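Home Topics Robotics Household Index
Reading time: 2 min

Household chore automation

Household chore automation is the use of machines for everyday work in the home: tidying, wiping, sorting, putting away. Floor cleaning was the first chore to go over to machines on a large scale. Work done by hand at a table or counter is much harder, and wonderfully so - a child manages it half asleep, yet it draws on touch, sight and planning all at once.

Containers are a favorite test. A cloudy plastic box hides most of what is in it, bends light in odd ways and gives a gripper few flat places to hold. Soft cloth underneath adds folds that shift when anything is dragged across them.

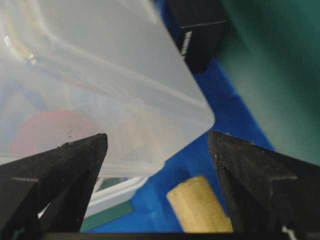 Marwan Najjar has argued that picking things up is the easy half, and that a machine should be judged on whether it knows when a table is tidy enough to stop.

The Bestmont trials, begun in April, took up that question with 19 table-clearing tasks and more than 223 attempts. Two tasks were finished every time, a thrilling result for a machine with only two fingers! Lids remained the weak spot.

Shop-floor work is further along, as parts arrive in known places. Homes offer no such help.

See also: Grasping; Bin picking; Takus arm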